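Satosine folding cell back in use after gripper rebuild

The cloth-folding cell at Satosine's Stikemstead site went back into use in March after a rebuild of its two-finger gripper and a full check of the hand-held unit used to teach it.

Palamarchuk, which looks after the cell under a service contract, traced a run of dropped corners to wear in the left finger pivot. The bush had opened up enough to let the fingertip lean outwards under load, so thin fabric slipped out during the turn-back stroke. Both bushes were replaced, although the right one was still within limits, and the finger pads were changed at the same time.

Closing force was then reset on the bench. The fingers now meet with a gap of 3 mm at the heel and none at the tip, which lets the gripper pick up a single layer without dragging the one beneath. Jaw opening is set to 115 mm. The earlier setting was wider and added travel time to each pick.

"The fault log pointed at the drive, and the drive was fine," said Stepan Romaniuk, service engineer at Palamarchuk. "Once the finger was off, you could rock the pivot by hand."

The hand-held unit carries the same fingers as the cell, with a camera mounted behind them. An operator folds cloths with it, and the recorded movements are used to update the cell's control program. As the two sets of fingers must match, the hand-held unit was given new pads from the same batch and its camera bracket was retightened and marked with paint across the screw heads.

Test cloths are plain squares and rectangles in strong colours, laid on a darker cloth so that the edges stand out for the camera.

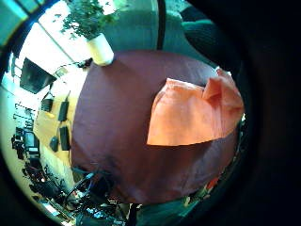

The camera position was checked against the Nirunow calibration plate before and after the bracket was tightened. After the second check, the offset file was copied to the cell controller and the old file was kept under its previous name.

A total of 876 folds were run before the cell was released, with 14 stops. Most of the stops were cleared by slowing the approach to the cloth edge. The slower approach has been kept as the default.

Pads will be inspected monthly and the pivots at each service visit. Spare bushes are now held on site.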